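Re: [loter-words] Minimum word length for the fall ladder

On Sunday, the list moderator wrote:
> Before we open the September ladder I'd like opinions on
> whether three-letter words should still score. Kundik rules
> say no, Drostonus rules say yes, and we've been mixing them.

Please keep them! I play mostly on Kun these days (rating 1,588, don't laugh) and the short words are what keep a bad rack alive. Last week I sat there with four vowels and a V for what felt like an hour, and a measly little three-letter play got me out of it.
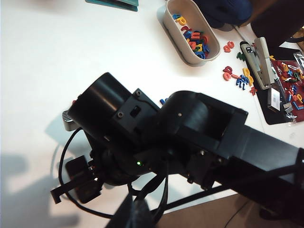 The other thing is new players. My sister-in-law quit the Kundik ladder after two games -- every word she knew was too short to count, and who wants that on a weeknight? I do see the point about people padding their totals. The season leader had 2,980 last time and almost 600 of that was tiny stuff. So maybe cap it? Say 375 points a season from three-letter words, and after that they score zero but you can still play them.
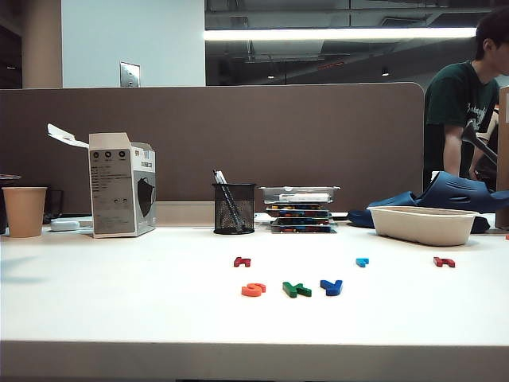
SKY, in orange, green and blue.

Also, can somebody fix the archive link in the footer? It still goes to the old Loter page. I can host the word list again if nobody else wants it.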